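Autumn news from the Sandon Shoe and Clothes Exchange

9/30/25

Dear members and friends,

The evenings are getting dark again and many families in Sandon and Hidley are looking in the wardrobe to see what still fits. For this reason I want to write this time mostly about shoes. Coats and school clothes come to us in good quantity, but shoes are a more difficult matter, and I receive many questions about them at the counter.

When I moved to this country I did not know that a shop could exist where you bring one thing and take another. In the town where I grew up, shoes went from the older cousin to the younger, and then to the neighbour, and after this they were finished. The Exchange is a little like having many cousins. You bring what you do not use, you receive points on your card, and with the points you choose something else. If you have nothing to bring, you can still come. Ask at the counter for a starter card and you will get it without having to fill in a form.

Since last December we have given out 1194 pairs of shoes, and more than 60 of these were for people who had a job interview or a first day at work. This second number made me very glad. Dark formal shoes are expensive, and often a person needs them for one morning before having any wage to pay for them.

What we need now

Children's shoes in the small sizes we have in plenty, thank you. Please keep the very small ones at home until after the winter if you have the space. We are short of the following: men's formal shoes in the large sizes, women's flat shoes for work, winter boots of every kind, and football boots for older children. Wellington boots are always welcome. Last winter they left the shelf almost on the same day as they arrived.

We can't take slippers, ice skates, or shoes where the sole has opened. I know it is sometimes sad to hear this at the counter, especially when you have carried the bag up the hill from the bus. If you are in doubt about one pair, telephone before and describe it to us.

Opening at Hidley

The small room at Hidley library will be open again from the first week of the month, in the mornings only. The shelves there are narrow, so we keep mainly children's clothes and a few adult shoes. If you see something on the Sandon list and you live in Hidley, tell us and we will send it across with the next delivery. It normally takes 4 days. Your card is good in both places and the points are the same.

The entrance in Wallach Street is still closed for the repair of the steps. Please come round by the car park, where there is a ramp and also a bell. The bell is quiet on the outside but we hear it well inside, so there is no need to press it many times.

Looking after leather before the winter

Several people asked me to write down what we said at the repair table in summer. It is simple work, and you can do it at the kitchen table with a newspaper under your hands.

First take out the laces. Many people clean around them, and then the tongue of the shoe stays grey with dust. Brush everything dry, also the line where the upper meets the sole, where small stones like to hide. Then wipe with a cloth that is only a little damp and leave the shoes for one night, away from the radiator. Leather that dries too quickly becomes hard and will crack at the place where the foot bends.

The next day put a thin layer of cream on with a soft cloth. Thin is important — I used to put too much, and it came off on my trousers. Wait ten minutes and brush again. For black shoes use black cream, and for any colour you are not sure about, use the neutral one. An old cotton sock is as good as a bought cloth.

If the shoes have a smell, put a spoon of bicarbonate of soda inside each one overnight and shake it out in the morning over the sink. Stuff the toes with newspaper if they have been in the rain, and change the paper after some hours. With 2 pairs worn in turn, each one has a day to rest, and both will last much longer.

Packing your donation

Please tie the pair together by the laces, or put one rubber band around both. Single shoes are our largest headache, and we have a whole basket of them waiting for their partners. A plain cardboard box without a lid is the best thing to bring shoes in. It stands by itself on the counter and we can see immediately what is inside. Boxes can be taken home again or left with us for the Hidley delivery. Write the size on a piece of paper if it can't be read any more inside the shoe.
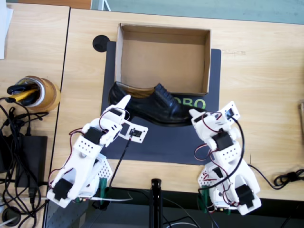 Repair table dates

The repair table comes back after the holiday week, in the back room at Sandon, and will run until the middle of December. You can bring heels, buckles, zips on boots and loose stitching. For new soles we send the shoes to Fahmy Repairs, who give our members a lower price if you show your card. Please write your telephone number on a label and fix it to the shoe itself. Labels on bags get lost when the bags are emptied.

There is tea, and a chair by the window for those who wait. Children can come too, but the glue has a strong smell and the small ones usually prefer the toy corner in the front.

Points that are not used

Points on your card do not expire. If you have more than you need, you can give them to the common card, and we use this for people who come to us in a hurry with nothing to exchange. Tell us how many at the counter and we will move them while you are there. You can also ask for this by telephone.

The next newsletter will come before the winter holiday, with the opening times for that period and the list of coats.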